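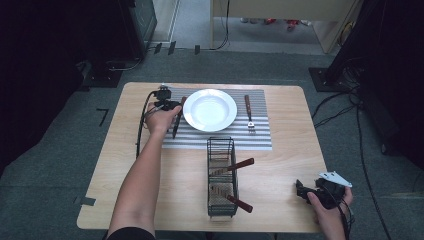
Grillthorpe learns to set the table, one plate at a time

21 Oct 2022

The carpet at the Mellatance Rooms is dark gray and very forgiving of dropped spoons, which is lucky, as the Friday table-setting class has become the busiest thing on the Grillthorpe calendar!

The class started in July with a handful of neighbors and one borrowed box of plates. Now 36 people are signed up for the fall run, and the sessions have split into an afternoon group and an evening group to fit everyone in. There are teenagers getting ready for restaurant jobs, couples who have just moved into a first apartment, and a few grandparents who already know all of it and come for the company (and to argue about napkins).

Thijs Koster runs the class and keeps it wonderfully plain. Everybody begins with a single place: a striped placemat, a white plate with a wide rim, and a wire mesh basket of wooden-handled cutlery. The plate goes down first, in the middle of the mat. Then come the knife and fork, and here the fun begins, because half the room grew up with them one way around and half the other.

"I don't tell anyone their grandmother was wrong," Koster said. "I show them the usual way, we talk about it, and then they pick a way and do it the same at every seat. A table looks good when the places match."

The usual way, for anyone who wants to try it at home before dinner, is fork on the left and knife on the right, with the cutting edge turned in toward the plate. Left-handed eaters in the class often swap the two, and Koster is all for it. The bottoms of the handles should line up with the bottom of the plate. Spoons go outside the knife, and whatever isn't needed for the meal stays in the basket.

Ksawery Borkowska joined in August and has hardly missed a week. "I came to learn where the knife goes and I ended up caring about placemats," Borkowska said. "The stripes are so helpful. If your fork is crooked, the mat tells on you right away."

The tables have rounded corners, a big hit with parents who bring small children along, and they're low on fuss: wipe, reset, start over. By the end of an hour most people can lay a full place without stopping to think, and the room gets pleasantly loud.

Next up is the harvest supper, when the class will set the hall for real. Abou Jaoude, the bakery on Tivar Street, is sending bread and has chipped in $1000 for extra plates and mats. The two groups will each take half the hall, and yes, there is already some friendly talk about whose half will look better.

New people are welcome at either session, and there's no charge. Bring an apron if you plan to stay and help wash up. Plates, mats and cutlery are all there, and the kettle goes on at the break.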